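Golitz House – Bottles and Recycling: Frequent Questions

Updated 28 Jul 2023

We collected the questions that people ask at the desk or write to us by e-mail. If your question is missing, please write to Marianna Witkowska, who answers for the recycling in all floors of Golitz House.

Which bottles can I bring to the collection point?

Clear and colored plastic bottles from drinks: water, coffee, sports drinks, juice, tea. The brand has no importance. Small bottles are welcome also, and a bottle that is crumpled is accepted the same as a straight one.

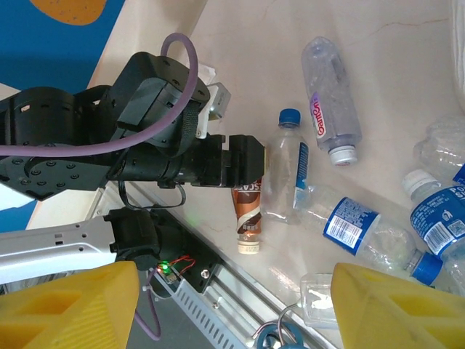 Should I remove the cap before I bring the bottle?

Please leave the cap on the bottle. Loose caps are small and they fall through the sorting grid at Szewczyk, the company which takes our bags. If you already have caps at home without bottles, bring them in a separate closed bag and give it at the desk.

And the label?

The label can stay. You do not need to soak it or scratch it off. Szewczyk removes the labels later with their own equipment.

Do I have to wash the bottles?

A short rinse with cold water is enough for water and tea bottles. For coffee with milk and for sweet drinks we ask you to rinse two times, especially in June and the rest of the summer, when the smell comes quickly. Pour out all the liquid before the bottle goes in the bag – a heavy bag tears easily.

I have a pitcher or a food container from plastic. Is it the same collection?

It is not the same. Pitchers, bowls and boxes are made from other kinds of plastic, so we keep them apart from the bottles. Put them on the table first and ask if you are not sure. If the pitcher is in good condition, we will rather offer it to another person in the house. Sponges are never recycled with us, they go to general waste.
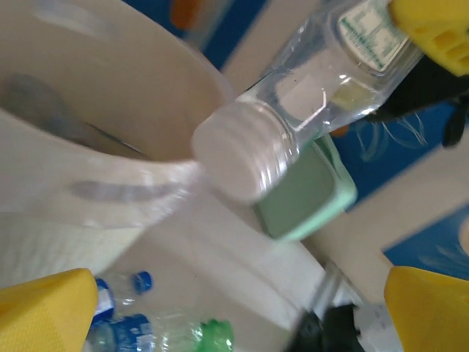 Bottle with the cap left on, next to a white pitcher.

Must I crush the bottles?

You may, but it is not required. When you crush, open the cap, press the air out and close the cap again. Glass is not taken here at all.

What goes into the round white bin?

The round bin is for mixed waste from packaging: wrappers, small plastic containers, torn film. We line it with a thin bag and fold the bag over the rim. Good whole bottles should be put to the side for the bottle bags. We know that it is quicker to throw everything in one place, but then Wojciech Tomaszewski must take them out again by hand in the evening.
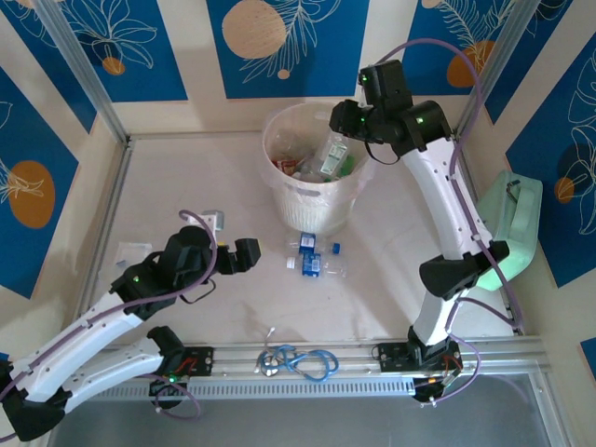
The lined bin, with two clear bottles lying in front of it.

How big are the bottle bags and where do I get one?

One bag holds 50 bottles of the usual size, or more if they are crushed. You can take a roll of Preline bags at the desk for free. Please take one roll for each apartment. Other bags are also fine when they are transparent, because the driver has to see what is inside.

When are the bags taken?

Every second Friday in the morning. The bags should be downstairs the evening before. In the last collection we had 71 bags, and the elevator was busy for a long time, so please bring yours early if you can.

How many bottles does the house collect?

Almost 3,000 in one month. Before we started with Szewczyk the number was much lower, but at that time we did not write it down very exactly.

Do I receive money for my bottles?

The payment goes to the common fund of the house and it is not divided between the apartments. From this fund we bought the shelves in the bicycle room.

I have a party and there will be 200 bottles. What should I do?

Write to Marianna two days before and she will reserve space for you. Please do not leave the bags in the corridor.

Where do I bring batteries and lamps?

These are collected by Nerneo, in the gray box beside the mailboxes. See the separate page.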